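Open day at the Quintana building, Nisville

I'd meant to stay for half an hour and ended up missing two buses, so you can guess how much I enjoyed myself. Babak Kazemi took us round, and he's one of those guides who will happily stop for every question, including mine about the blinds (I've been shopping for some at home).
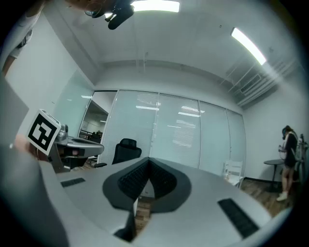 It was a good walk from the Fasville gate, and there were more than 500 visitors through the doors by lunch, so a quiet spot upstairs was very welcome.

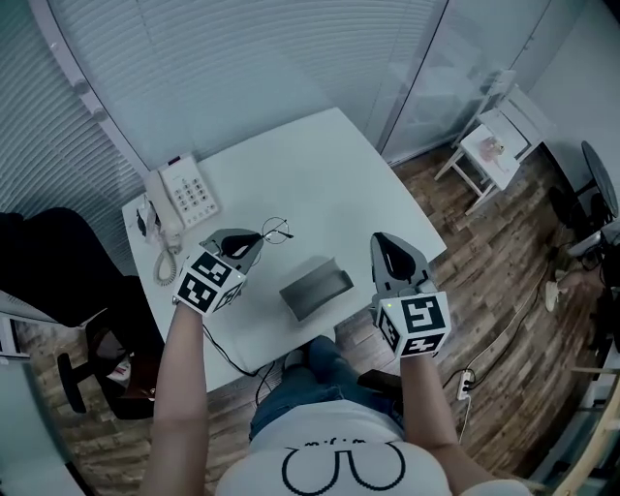 Office furniture is a bit of a hobby of mine, and I'd happily have taken half of it home. The square white table would suit my sewing corner nicely, and I do love an old-style desk phone – a proper corded one, with a coiled beige cord just like the one we had in Danura. The little side table with the splayed legs was my other favourite.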